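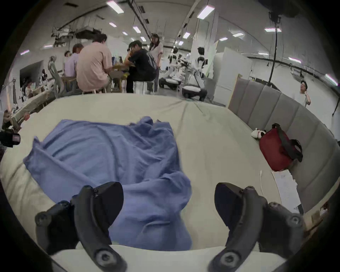

Man-sik Kwon wrote to us in August that the old version of this section told him to "clear the bed," and that he had done so by putting everything on the floor, making the bed, and putting everything back on the bed. He wanted to know which step he had missed. The steps have been rewritten.

Section 10. Clearing and Dressing the Janevski Bed

Read this section after the headboard has been attached (Section 8) and the mattress has been left to rise (Section 9). If the mattress is still curling at the corners, go back to Section 9 and be patient.

What you need

- One fitted sheet, cut for the Janevski mattress
- One basket or box, empty
- A chair or table within reach
- 21 minutes, or 40 if there is a soft toy involved and a child to consult about it

10.1 Clearing the surface

A bed as wide as the Janevski is the largest flat surface most people own, and it gets treated accordingly. In the picture at the head of this section the sheet is on, and so are a crumpled blue cloth, a red bag, a stack of papers, a cable and a small plush toy. We consider this a moderate case.

1. Lift off paper first. Square the stack on a table, where you have something hard to tap it against. Paper left on a soft surface takes on a curve, and tax forms with a curve look guilty.

2. Remove bags next, lifting by the handle or strap. Do not drag a bag across the sheet. Buckles and zipper pulls will catch, and you will end up with a bag on the floor and a sheet halfway after it.

NOTE: A bag leaning on the headboard should be lifted straight up and toward you. The panels are upholstered in channels, and a zipper pull can settle into a channel and stay there.

3. Find both ends of any cable before you pull on it. Coil it loosely and put it in the basket. If you don't know what the cable belongs to, put it in the basket anyway. You will not know next month either.

CAUTION: Do not tuck a cable under the mattress or between the mattress and the headboard to get it out of sight. A cable that is plugged in must not be covered by bedding.

4. Move soft toys to the chair. Sit them upright if anyone is watching.

5. Take up loose cloths and clothing last. Pick up each piece from the middle, let it hang, and shake it once over the bed. Small objects like to travel inside folded cloth, and it is better to meet them now than at two in the morning.

6. Fold the cloth or put it in the wash. Draping it over the headboard is not one of the choices. The light trim along the top edge of the headboard is there to be looked at, and it was never tested as a towel rail.

10.2 Smoothing the fitted sheet

Faint creases running across the sheet are normal with a sheet that has come out of a package. They are a cosmetic matter and will ease with use. If they bother you, you may iron the sheet, but not on the mattress.

1. Stand at the foot of the bed. Check that the sheet is the right way around. The label goes at the foot, on the left. If your sheet has no label, you cut it off earlier and can probably remember doing so.

2. Go to the head of the bed and slide one hand, palm down, between the mattress and the headboard. Pull the elastic down until it is fully under the mattress. Do both head corners before touching the foot.

NOTE: Take off rings and watches for this step.

3. Return to the foot. Pull the sheet toward you until it lies flat, then seat the two foot corners. Lift each mattress corner only as far as you need to. The Janevski mattress is heavy and gives nothing back for effort.

4. Look along the near edge. If it bulges, check that the elastic underneath has not rolled up into a rope. Unroll it with your fingers and press the edge flat.

5. Sweep the surface with your forearm, from the center out. Do not climb on to do this. People who climb on tend to stay.

CAUTION: Never pull the sheet tight by bracing a foot against the headboard. The brackets are made to hold the headboard up against leaning, reading and sulking. They are not made for that.

10.3 Keeping it clear

We offer the following without much hope.

- Put the basket from 10.1 somewhere closer to the door than the bed is. Things get set down on the first surface that will take them, and you want the basket to win.

- If papers come to bed every night, consider the Grukulau side shelf (sold separately, see Section 14). It holds a stack of papers or a cup of tea. It will also hold a stack of papers under a cup of tea, and we can't stop you.

- Once a week, on Tuesday or whatever day you dislike already, repeat 10.1 in full.

10.4 Common problems

The sheet comes off one corner overnight.
The head corners were seated after the foot corners. Take it off and start again from 10.2, step 2. If it happens a second time, you may have the Utbridge sheet, which is cut for a shallower mattress and comes in a package we admit looks very similar.

The headboard has a dent in one panel.
Something has been leaning on it. Remove the something and stroke the panel along the channel with a dry hand. Most dents lift by morning.

There is a lump under the sheet.
See 10.1, step 5. It is usually a sock.

The bed was cleared and is full again.
This is outside the warranty.

If a seam has opened or a bracket has worked loose, stop using the headboard as a backrest and contact Skeko with your order number. A picture of the damage is helpful. You do not have to tidy the bed first, though you would be surprised how many people do.

Next: Section 11, Turning the Mattress. Bring a second person, preferably one who owes you something.

Contents | Previous Section | Next Section | Spare Parts | Contact

© Skeko Bed and Home. All rights reserved. Back to top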